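Arm Tables at Himthorpe: Setup and Care FAQ

Last edited Mar 13, 2024. Corrections to Tyyne Saarinen please, not on sticky notes.

Who is this for?

Anyone on shift at the tabletop arms. New people mostly. Covers setup, daily care, small repairs. Anything with the power supply open goes to Rostislav Tichý.

What do I do before switching an arm on?

Look under the base first. Clamps tight, no cable pinched. Move the arm by hand through its full reach with power off. Gritty feeling at the elbow? Stop there, write it down, tell Rostislav. Otherwise power on, wait for the joints to settle, then home it.

It won't home. Now what?

Usually the connector at the shoulder. Power off, unplug, look for a bent pin, push it back in until it clicks. Try again. Still no? Swap the short cable for one from the spares drawer. After 3 tries leave it off and tag it.

How do I set out the table?

Task items go where the layout sheet for that day says. Slatted frame in the middle, square to the table edge, the other items either side of it. Check the frame doesn't rock. If it does, turn it end for end before you start shimming anything. 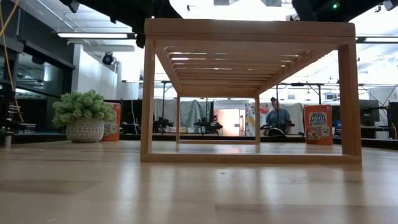 Then do one slow pass at 80 mm above the tallest thing on the table. Hand on the stop the whole time. If the arm clears it, save the height and go to normal speed.

Can I move the overhead rig a little?

No. Even a small bump means the whole calibration again. If you knocked it, say so, we'd rather know.

How often does calibration get done?

Every time a rig or clamp is touched, plus once a month. Pornthip Phuthong keeps the log. Last full redo was July, after the move from Kornance, and the offsets form then are no longer valid so dont copy them.

Gripper pads?

Wipe with a dry cloth at the end of shift. No alcohol, it hardens the rubber. Replace when the pattern is gone. Both sides at once, never one. Part 2309 in the stores list.

Screws keep coming loose at the wrist.

Known thing. Drop of the blue threadlock, snug, leave overnight. Don't crank them, the threads in the wrist plate are soft and Boonsong Wongsuwan has had to re-tap 3 already.

Who orders spares?

Boonsong. Allow extra time for anything comming from Chareonsuk, cables especially.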